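The One-Mug Desk: A Conversation With a Woman Who Sells Less

I went to Grodatville expecting to be annoyed, and for the first half hour I was.

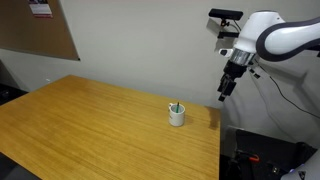
What she says she is selling

The owner of Skirari has a shop on the ground floor of the old Moulin building, and what she sells, if I understood her correctly, is the absence of things. People pay her to come to their home or office and clear off their desks. She calls the method Prulirari. I asked what the word meant and she said it didn't mean anything, she liked the way it sounded, and the web address was available.

That was the first answer I believed.

A session costs $200 and lasts 3 hours. At the end of it, in the purest form of the method, the client has a table, a mug and one thing to write with. Everything else has gone into a drawer, a box or the trash. I told her that I could put my own things in a box for free.

"You could," she said. "Have you?"

I have not. I moved on.

Why a mug

A pen cup is a strange thing to build a business around, so I asked why it had to be a mug. She shrugged. She said most people already own too many of them and that one with a handle is easy to pick up when you want to wipe the table.

"I don't sell mugs," she said. "People keep asking me to sell mugs. There was a man who wanted to buy the one off my own table. I told him to go look in his kitchen."

She prefers a white one, small, and doesn't mind if there's something printed on it. I had assumed the printing would be against the rules. She looked at me as if I'd asked whether curtains were against the rules.

"It's a cup. It can have a picture on it."

And the pen? She likes green. I waited for a theory about green, since people in this line of work tend to have a theory about every color, and she didn't offer one. When I pressed, she said that black and blue ones walk off with other people and green ones mostly stay put. I have no way of checking that. I don't think she does either.

The part I pushed on

My trouble with the tidy desk is that it looks like the desk of somebody who isn't doing anything. I write for a living. On a working day I have two notebooks open, a stack of mail I'm avoiding, a phone charger, a plate. If you took all that away I would still have the same work to do, and I'd be getting up every few minutes to fetch something.

I said this at some length. She let me finish.

"So get up," she said. "Put out what you're using. When you stop using it, put it back. The mug is what's there when you come in, before you start. I never told anybody to write a book with nothing on the table."

This is a more modest claim than the one on her website, which promises "a new relationship with your surface." I read that line aloud to her. She winced and said a friend had written the website.

I asked whether it lasts. In my experience a cleared desk stays clear for as long as it takes the mail to come. Here she was more careful than I expected. She calls her clients two weeks after a session, and she told me that of the last 70 she reached, plenty had slid right back. She wouldn't give me a percentage. She said people lie on the phone about their desks, in both directions, and she'd be making the number up.

"Some of them tell me it's a disaster, and then I go over and there's a newspaper on it. And some say it's perfect and I can hear them moving things while we talk."

I'd have liked a number. A person charging by the session ought to have one. But I've interviewed enough people who did have a number, and a chart to go with it, that I found I wasn't all that sorry.

On wood, and on wiping

She is at her most convincing when she gets off the method and onto furniture. She has strong feelings about tabletops. She likes a light, honey-colored wood with the grain running the long way, left to right as you sit, and she thinks a lot of what people call clutter is really a dislike of the table underneath.

"They bought it in a hurry and they don't want to look at it," she said. "So they cover it up. Then I come and uncover it, and they say, oh, I hate this table. Well, yes."

What does she do then?

"I tell them to save the second visit and buy a table."

She isn't fussy about brands, and she had nothing kind to say about glass. Glass shows every finger, and you can see your own knees. Dark wood shows dust. On a pale top the overhead light makes a soft patch in the middle and you can live with that, she said, though she'd turn the desk if it bothered her. For cleaning she uses a cloth that's barely damp, along the grain, then a dry one. She doesn't use sprays. I asked if there was a Prulirari spray coming, since there seems to be a spray coming from everyone, and she laughed for the first time that morning.

She also wants the wall behind the desk left alone. Off-white, nothing hung on it. I argued about this one too. I like a calendar. She said that a calendar was fine, and that I was free to hang it somewhere I'd have to turn my head.

"You'll look at it just as often as you need to. Right now you look at it when you don't want to work."

I hadn't told her that.

What I still don't buy

I'll say plainly that I think $200 is a lot for this. What happens in those 3 hours, as far as I can tell, is that a calm person stands next to you while you decide about paper clips. A sister could do it. A neighbor could do it, if you have the kind of neighbor you'd let see the drawer. When I put it to her that way she agreed, and said most of her clients had a sister and that the sister was the problem.

I don't buy the word, either. Prulirari. There is no reason for putting pens in a cup to have a name, and once something has a name it's only a matter of time before there's a course. She admitted that a course had been discussed. It was supposed to start in September and it didn't – she'd tried writing out the lessons and had run out of things to say after 2 of them.

"The first was take everything off. The second was put the cup back. I couldn't charge for ten weeks of that."

A different sort of business owner would have found a way.

I asked, last thing, to see the desk in her back office, the one clients don't visit. She hesitated, then opened the door. It had a box of receipts on it, a sweater, half a sandwich in paper, a lamp with no bulb and a good many pens, in several colors, lying wherever they'd been put down.

"I'm in the middle of something," she said, and closed the door.

I liked her a good deal better after that. I didn't book a session. When I got home I did take a mug down from the kitchen shelf and stand one pen in it, and it's been on the corner of my desk all week, behind the mail.

10/24/26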